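Minutes – Clindivel Cemetery Friends, 2026-04-03

I'm writing these up from my own scrawl again, so if I've got you down as agreeing to something you didn't, let me know before May and I'll fix it.

We got going a bit late with most of the regulars there, and apologies had come in from the Gatti end of the road, where the creek was over the crossing. Last meeting's minutes were taken as read. I did point out that I'd spelt "columbarium" three different ways in them, and it was agreed that everyone knew what I meant.

**Headstone register**

This took up the first half of the night. We now have 1,053 graves in the register, which is every marked plot in the old section and the first two rows of the new one. The lawn section hasn't been started. I said I'd like the inscriptions typed exactly as they're cut, mistakes and all, and we had a good long chat about whether to put the correct spelling in brackets after. Carried that we do, with the stone's version always first.

There are still a fair few unmarked plots along the Arnon Road fence. The parish book has burial dates for some of them but the plot numbers are from the old system, before the rows were renumbered, and I couldn't make them line up when I had a go at it. I'm going to try again with the 1920s survey map beside me – if anyone has a cleaner copy than the one in the cupboard, please bring it along. 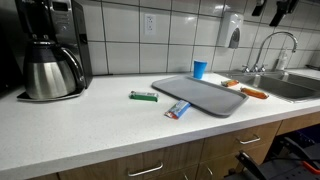
The other thing with the register is what we do about families who'd prefer their people weren't listed online. We've had one letter about it. My own feeling is that anything you can read from the path is fair enough, but recent burials are a different matter and I wouldn't want to upset anybody. Agreed to keep the last ten years on paper only for now and look at it again at the end of the year.

**Mowing and edges**

The Promow quote came in for the season. It's for 6 visits, edges included, but it doesn't cover the steep bit behind the chapel. I'll ring them and ask what they'd want for that on top. A couple of us were worried about whipper snippers near the sandstone, as there are fresh nicks on the base of at least one of the older graves, so I'm also to ask if they'll leave a hand's width around those and let us do the rest with shears. Moved and carried to accept the quote if they're happy with that.

**Memorial service in May**

Same format as last year – a short service at the gate, names read out, then a cuppa. Last year we printed 120 programs and ran out, so I'll get more done this time. The print shop wants the names two weeks ahead and I really do need them by then, please!

We went back and forth on the hymn. The old favourite won, though we'll only sing 2 verses, the wind up there being what it is. Chairs will come from the hall and someone with a ute is needed for that. No takers on the night, so I've left it open.

**Other business**

- The tap near the lower gate drips. I'll write to the council again.
- Rosemary cuttings for the remembrance bed are ready to plant out once we've had some rain. Bring gloves.
- The key to the noticeboard is still missing. Have a look in your coat pockets.

Next meeting is after the service, same room, and I'll send the time around once the hall booking's confirmed.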